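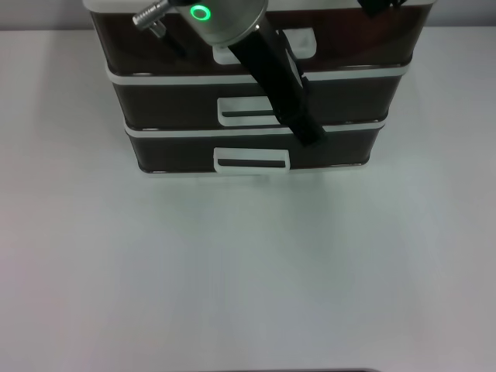
Where should a person start when the whole house is a mess? "With whatever you opened this morning and swore at," says Beatriz Gouveia.

Gouveia sorts other people's homes for a living in Dilville, under the name Mimano. She charges by the visit and has made 164 of them, mostly to kitchens. The garage, she finds, is where couples send her when they want a referee.
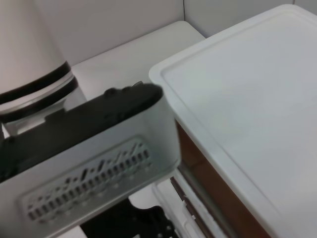

*Light gray on the side, black on top.*

I asked about the worst job. "A man with 821 takeout menus," she said. "Half the restaurants had closed. He wanted them by cuisine." She did them by cuisine. It took until December and he still orders from the same place – dumplings, extra vinegar.

She has no patience for labels.

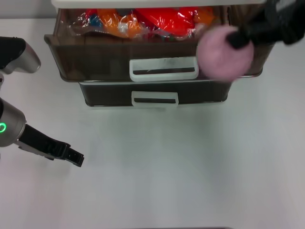 "You write 'batteries' on the front and by spring it's string in there," she said. "Then you own a lie." Her own kitchen has four drawers, and she would not let me open the last one. I asked twice. She offered me coffee.

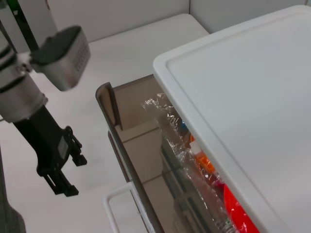

*White cabinet, one drawer pulled out.*

Does the tidiness last? "Ask my sister," Gouveia said. "She's had me over three times, and I think she just likes the company."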